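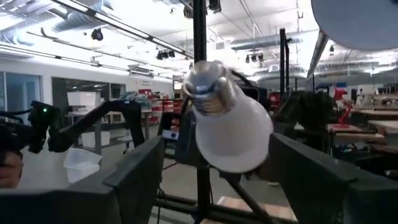

主题:拧灯泡这个任务,腕部相机的延迟补偿到底放在哪一层

版块:操作与控制 / 软件

楼主 螺纹第三圈

先上一张腕部视角,灯泡夹在两指中间,金属螺口斜着朝左上。我这两周几乎天天对着这个画面,越看越喜欢,真的!

说正事。任务是把灯泡对到灯座上拧进去,双臂,策略用的是动作分块,每次推理吐一段动作,底层控制器插值执行。现在卡在对准这一步:策略单独回放没毛病,一上闭环,螺口快到灯座口的时候就开始左右画小圈,像在找什么又找不到。

我把日志拉出来对了一遍,腕部图像从曝光到进推理队列是137毫秒,关节状态几乎是即时的。也就是说策略看到的图和它看到的关节角根本不是同一个时刻。我目前的做法是在观测组装那里加了个环形缓冲,按图像时间戳回头去取关节状态,让两边对齐。画圈明显小了,但没有完全消失。

想问两个问题:
一,对齐之后剩下的那段延迟,大家是在策略里吃掉,还是在控制器里往前推?
二,螺口反光很厉害,高光一跳特征就跟着跳,有没有人在感知这边处理过?

代码基于 Tavano 的调度框架改的,感兴趣我可以把缓冲那一段贴出来。

2楼 低通滤波爱好者

贴!环形缓冲那段一定要贴,我们组自己写的那版每次重启相机都会错位一帧,查了好久。

画圈的问题我第一反应是分块衔接。你新旧两段动作怎么接的,直接切过去还是做加权?

3楼 螺纹第三圈(楼主)

回2楼:直接切,新的一段到了就从头执行。写到这里我自己也觉得不太对劲了……新的一段是根据旧图像算的,开头那几步在它到手时早就过期了。

缓冲那段的逻辑很短,先用文字写一下:

每来一条关节状态就压入队列,附带单调时钟时间戳;
图像到达时取曝光中点的时间戳;
在队列里二分找前后两条,线性插值出那一刻的关节角;
找不到前一条就丢掉这张图,绝对不要拿最新的顶上。

最后一条是血泪教训。

4楼 Gergely Veres

过期的开头必须跳过。收到新的一段之后,按当前时刻减去图像时刻算出该从第几步开始执行,前面的全部扔掉。我在 Zurkham 那套插拔任务上就是这么做的,改完之后抖动基本看不见了。

另外不太赞成在控制器里往前推。控制器只该管跟踪和限幅,一旦它开始猜策略想干什么,调试的时候你根本分不清是谁的错。

5楼 力控原教旨

不同意楼上。对准阶段可以纯视觉,螺口一碰到灯座就是接触任务了,这时候上百毫秒的视觉回路再怎么对齐都慢。接触之后应该交给一个高频的阻抗环,横向刚度放软,轴向给一个小的恒定推力,绕轴转就行。策略只负责告诉它“可以开始拧了”。

画圈也未必是坏事,螺旋搜索本来就是经典做法,只是你的圈是碰巧画出来的,不如干脆写成显式的。

6楼 Gergely Veres

接触之后用阻抗我没意见,那是另一件事。楼主描述的是还没碰到就开始画圈,空中画圈靠柔顺是治不好的。先把时间对清楚,再谈刚度。

7楼 力控原教旨

行,空中那段算你对。但我坚持接触段不要让分块策略直接出位置指令。灯泡是玻璃的,位置指令错一点点,力能涨得很难看。

8楼 Genowefa Tomaszewski

说说反光。我做过金属件的腕部感知,有三点可以试:

曝光锁死,别让自动曝光在螺口转到某个角度的时候突然压暗整张图,这一条收益最大,改起来也最快。

训练的时候给螺口区域加随机高光增强,位置和强度都随机,让网络学会别信那几个亮点。

别盯着螺纹估姿态,用玻璃壳的轮廓。楼主这张图里金属头本来就有点糊,白色磨砂的灯泡身反而边缘干净,又大又圆,轴线从轮廓拟合出来稳得多。

还有背景。你头顶那几条灯带特别亮,腕部一翻转就进画面,做增强时最好把它们也考虑进去。

9楼 螺纹第三圈(楼主)

8楼太有用了!我一直在螺纹上较劲,完全没想到用灯泡身的轮廓。曝光确实是自动的,马上去锁。

10楼 低通滤波爱好者

轮廓拟合有个小坑提醒一下:灯泡绕轴是旋转对称的,轮廓只能给你轴线方向,转了多少度它是不知道的。好在拧灯泡也不需要知道绝对角度,只要累计转角就够了,从手腕关节读就行。换手重新夹的时候记得把累计值接上,我们忘过一次,程序以为才刚开始拧。

11楼 铁轨上的猫

路过问一句,新手问题别笑。时间戳用的是相机自己的时钟还是主机收到的时间?我看文档里两种都有。

12楼 螺纹第三圈(楼主)

回11楼:用相机自己的硬件时间戳,再换算到主机时钟。主机收到的时间里混着传输和驱动排队,抖动大得没法用。换算的偏移量要定期重估,两个时钟会慢慢漂。我是开一个后台线程做滑动窗口拟合,窗口长度296个样本,没什么理论依据,试出来的。

13楼 Genowefa Tomaszewski

补充一下,取滑动窗口里延迟最小的那批样本来拟合,比全部拿来做最小二乘好。排队延迟只会往大了偏,误差是单边的,平均一下反而把偏差带进来了。

14楼 螺纹第三圈(楼主)

更新。2024年6月23日晚上跑完一轮,改动是:跳过过期步、曝光锁定、时钟拟合换成13楼说的下沿样本。还是原来那个权重,没有重新训练。

空中画圈没有了!螺口很干脆地走到灯座口上方停住,看得我在工位上站起来了。

不过5楼也说中了,进去之后有时会斜着咬住,第一圈就别住,策略还在硬往下压,最后触发力限停机。所以接下来做接触段,阻抗环跑在 Garnau 的实时节点上,策略输出一个切换信号。切换条件我打算用轴向力加速度双阈值,有更好的想法请尽管砸过来。

15楼 力控原教旨

先反着拧!轻轻压住,反方向转,感觉到轴向有个小小的落差,说明两边螺纹的起始处刚错过去,这时候再正着拧,几乎不会咬斜。人拧瓶盖也常这么干。落差在力信号里很清楚,比双阈值好判断。

换手的时候夹爪松开之前,先把轴向推力卸掉,不然一松手灯泡会弹一下。

16楼 Gergely Veres

反拧这个好,我收下了。切换信号建议加滞回,不然策略在门槛附近犹豫,两个控制器来回抢,声音很吓人。切换那一刻记得把阻抗环的参考位姿初始化成当前实测位姿,别用上一条指令。

17楼 低通滤波爱好者

4楼和5楼居然达成一致了,截图留念。

楼主,时钟拟合那个线程能不能也放出来?我想直接搬到我们这边的双相机上试试。

18楼 螺纹第三圈(楼主)

可以,我整理一下依赖,跟缓冲那段放在同一个仓库里。反拧的落差检测我先离线在旧日志上跑,看看能不能把那几次咬斜提前认出来,跑完回来贴曲线。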